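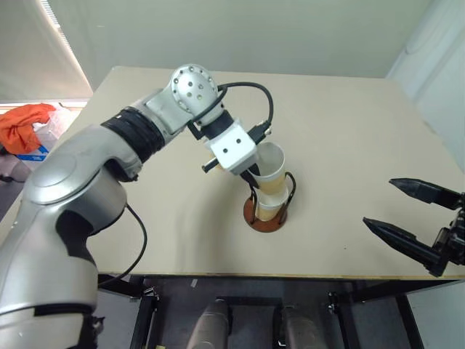

Photo: Covard

11/06/2026
By a staff contributor, Rurell Review

Two Arms Are Worth Paying For, But Not At This Price

Covard wants small coffee counters and canteens to rent a two-armed robot called the Pruvow. The offer went out to shops in January, and it comes down to a setup fee of $3,000 and then $1,445 a month, with service visits included. I have read the contract twice and spent a morning with the machine at the Echeverría showroom. I think the product is better than the deal.

Start with the arms. A lot of counter robots have one, bolted down next to a machine that has been rebuilt to suit it. The Pruvow has two, one on each side of the table, and it is sold on the promise that you keep your own paper cups, your own holders and your own counter. That is a sensible thing to promise. Most owners I know would put up with a slow helper before they would throw out equipment that is already paid for.

Paper cups are a fair test of that promise. They are light, they crush, and when one sits inside another they like to stick. A gripper finger near the rim has very little room between holding the cup and denting it. People do this without thinking, all day, with wet hands. Getting a machine to handle two stacked cups in a thin wire holder is real work, and I don't agree with those who call it a party trick.

It is still slow. I timed a plain cup job at the showroom and it took 15 seconds, with no drink involved. A decent counter worker would be on the next order by then. Covard's answer is that the robot does its work in the quiet hours, setting out and stacking before the rush. Fine, but the quiet hours are when most shops already have someone standing there with time to stack cups. The robot would have to take over work in the busy hours to earn its rent, and the brochure has very little to say about those.

Then there is the space. Two arms need room to swing, and they need a table that nobody else is using. Many of the counters I have worked behind would lose a third of their length to it. The cables need thought too. They run along the outside of the arm, and in a kitchen anything on the outside gets splashed, greased and snagged. Covard sells a washable sleeve for $177 per arm. I think it should come in the box.

My main complaint is with the contract. The term is three years. Leaving early costs half of what remains, and the fee for teaching the robot a new task is listed only as "on request." A shop changes its cup size or its lids more often than a sales office might expect. If every change means a call and a quote, the promise about keeping your own equipment doesn't hold up very well. The owner carries the risk while Covard finds out what the machine can do.

I would like to see a one-year term, two task changes a year at no charge, and a written figure for how long a repair takes. With those three things I would tell a large canteen to give it a try. It would suit a hospital or a college with a long counter and steady trade -- places where a setup can stay the same for months.

For a corner coffee shop I would wait. The monthly rent covers a good number of hours of a part-time worker, who can also wipe the tables and take the money. Covard says a shorter contract is being looked at for next year. Ask for it in writing before you sign the current one.

Last updated: 11 a.m.

Contact the editors | © Rurell Review | Back to top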